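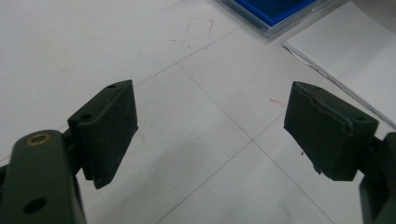
The Long Way Round to a Good Loaf

Wing-yan Tang spent a year trying to bake the bread her neighbour gave her once, wrapped in a tea towel, over the garden wall

There is a particular sort of loaf that I have been chasing for the best part of my grown-up life, and I suspect that if you have ever lived next door to somebody who bakes you will know the one I mean. It was dark on the outside and a bit sour in the middle, with caraway seeds that got stuck in your teeth, and it came over the wall to me one wet morning from Mrs Hájek, who had made two and said she couldn't possibly eat both. I had been in the house for 11 days. I didn't own a bread knife yet, so I tore it up with my hands and ate it standing by the sink, with far too much butter, and by lunchtime there was only the heel left (which I toasted, and that was gone too).

I asked her for the recipe, of course. She laughed and said there wasn't one, and then, because she is a kind woman, she came round the following afternoon with a jam jar full of something grey and bubbling and told me to feed it.

I killed it inside a fortnight. I went away to see my sister and left it on the windowsill above the radiator, and when I came home it had a pink skin on it and smelt like nail varnish. I couldn't bring myself to confess. I bought a sachet of dried yeast from the corner shop and went on quietly making very ordinary white bread for two years, and whenever Mrs Hájek asked after the jar I said it was doing nicely, thank you.

Starting again

What got me going again was a Saturday sort of conversation, although it took place in the queue at the post office, with Haruto Ueda, who used to run the bakery at the bottom of Lolano Street and now mostly grows dahlias. I told him the whole sorry business. He said he had killed more starters than he could remember, one of them by sitting on it in a van, and that I should mix some rye flour with some water and stop making a fuss.

So I did. Rye is the thing, if you are beginning from nothing. It is a thirsty, sticky, unlovely flour to work with, like wet sand, but it gets lively far quicker than white does, and by the fifth day mine had started to heave itself up the side of the glass and smell of apples. I put an elastic band round the jar to see how high it climbed. I became, I'm afraid, a person who talks about her jar at parties.

The first loaf from it was flat enough to post. The second was better, but raw in the middle, and the third I forgot to salt, and if you have never eaten bread without salt in it I can only say that it tastes like the box it ought to have come in! Haruto came round to look at that one and turned it over and knocked on the bottom and said, very gently, that the crust was a nice colour.

What I had been doing wrong, besides the salt, was rushing. My kitchen faces north and never really gets warm, not even in July, and every book I had borrowed seemed to have been written by somebody in a much sunnier house. They told me to leave the dough for 3 hours. Mine needed most of the day. Once I began going by the look of it and ignoring the clock, things picked up enormously.

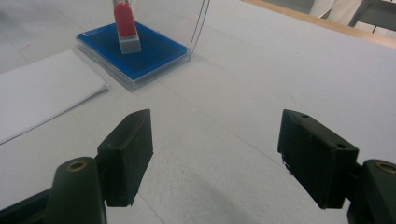
The other trouble was the oven, an elderly Hidum that came with the house and has a dial with all the numbers rubbed away. I bought a little thermometer to hang from the shelf and found that what I had always taken for a good hot oven was nothing of the kind. These days I turn it up as far as it will go and put my heavy lidded pot in to heat for a good long while, and then the dough goes in with a great hiss and the lid goes on top. The lid keeps the steam in, and the steam gives the crust time to stretch before it sets. I take it off for the last part so that the top can get properly dark, a shade or two past the point where my nerve would like to stop.

The flour on the top shelf

I use 300 grams of rye to a big loaf, and the rest is strong white from the Trinano mill, where you can buy it over the counter on mornings when the wheel is turning and have a nice chat while they weigh it. They will also sell you caraway by the scoop. I toast the seeds in a dry pan until the kitchen smells of them, then crush half and leave half whole, and that one small change brought me nearer to Mrs Hájek's loaf than all my fussing with jars.

A spoonful of black treacle helps as well. I resisted it for ages as a sort of cheating, until I mentioned it over the wall and she said, well, naturally there was treacle in it, what did I think made it that colour?

It was during the same conversation that I finally owned up about the first jar. She didn't mind in the least. She had known all along, she said, because I had told her once that it smelt of roses. Then she went indoors and came back with a bag of her own seeds and a tin, a long narrow one with a dent in its side, which had been her mother's, and which she said made the slices come out the right size for herring.

I baked in it that same week, and carried the loaf round to her in a tea towel while it was still a little warm, although you really are meant to leave rye until the next day. She cut it on the draining board and we had it with butter and a boiled egg each. She thought it could do with more salt.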